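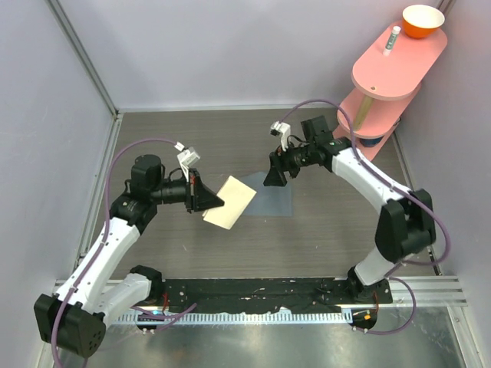
Chapter 6: Your First Contract

Every lawyer remembers the first contract they read all the way through - and it's a thrill when the thing starts to make sense! A contract begins with an offer, and an offer can be tiny. Put a price on a plain cream-colored card, a thin rectangle like the one held over the gray tabletop, hand it to Leilani Dvorak, and if she says yes you may both be bound. We'll start with her 200-dollar deal with Moveck.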